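Wasbridge library to lend tools and kitchen machines from January

9/21/25

The public library in Wasbridge will start to lend tools, sewing machines and kitchen machines next January, the town council decided this week. Anyone with a library card from Wasbridge or from the neighboring town of Tritstead can use the service. The first loan period will be two weeks, and there is no fee.

The plan has been discussed in the town for more than a year. In the spring the library sent a short survey to all its card holders and received 528 answers. Most people who answered wanted to borrow things which they need only once or twice a year, such as a carpet cleaner, a long ladder or a drill for concrete walls. Many also asked for a sewing machine. A smaller group asked for camping gear, but this will not be part of the first collection.

The library has now 2,252 active card holders, and the number has been growing slowly after the reading room was repaired. The new collection will begin with 27 items, all of them bought second-hand or given by residents. The council has set aside money for repairs and for safety checks of everything that has a plug.

The items will be kept in the former newspaper room on the ground floor, next to the entrance from Serra Street. Shelves are already in place there, but the room still needs a wider door, so that larger machines can be taken out with a cart. This work should be finished before the end of the year. During the work the side entrance will stay closed in the mornings, and visitors are asked to use the main stairs or the elevator at the back.

Not everyone in the town was happy with the idea. The hardware store Cirkmont, which rents out tools near the bus station, wrote to the council in the summer and said that a free service could hurt its business. After a meeting with the library, both sides agreed that heavy equipment will stay with the store – for example floor sanders and garden diggers. The library will give its visitors a price list from the store if they ask for such things.
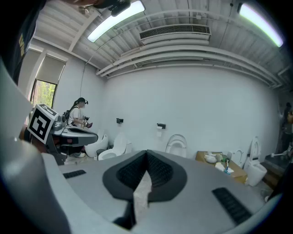 Borrowers will have to be at least 18 years old and must sign a simple form the first time. An item can be reserved by phone or at the desk, and one person may have two items at home at the same time. Late returns will cost a small amount per day, and the cost of a lost item can be up to 400 dollars. The library also asks people to bring things back clean and to look closely at the small places where dust stays, such as slotted grilles or textured pads with narrow ribs. A soft dry brush is enough for this, and one will be packed with every machine.

Residents who want to give a tool or a machine can bring it to the front desk during normal opening hours. It should be in working order and, if possible, come with its manual. The library does not accept gas-powered tools, heaters or anything with a damaged cord. A full list of the items will hang at the entrance in January, a few days before the first loans.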